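# Driltar and the tassels: your questions

Eleri Eynon looks after this page. Please read it before ringing her.

**What went wrong in July?**

Driltar was tidying the bedroom at the Stusville flat and wouldn't let go of a cushion. It had been told to put it on the armchair. It got there, opened its right gripper, and the cushion stayed where it was, held by a strand of fringe wound into the finger joint. Driltar checked its fingers, found them open, and reported the job done.

**How long did it stand there?**

It tried to let go 31 times, then stopped with fault 311 and a polite chime. The manual describes 311 as "object persistence". We would have said "stuck".

**Wasn't this tested?**

Thoroughly, on smooth cushions. We ran 42 placements without a slip and were rather pleased with ourselves. Fringe was down for a later round.
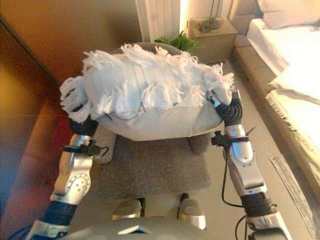 Both arms now have to agree that a cushion has gone before Driltar moves off. If either wrist still feels weight, it holds still and calls for a person. It does this quite a lot.

**Can I just pull the cushion out?**

No. Press the stop button first, wait for the arms to lock, then ease the strands free by hand. Khunthong, who make the fingers, will not replace one that has been yanked, and they can tell.

**Could it catch hair or a dressing gown cord?**

Yes, so stay 2 metres back while it is working and tie up anything that dangles. We treat this as a safety fault, whatever the chime suggests.

**Is the Floleo update the cure?**

It stops the false "done" message. It does nothing about tassels.

**Will you be buying plainer cushions?**

It has been raised. Eleri likes the ones we've got.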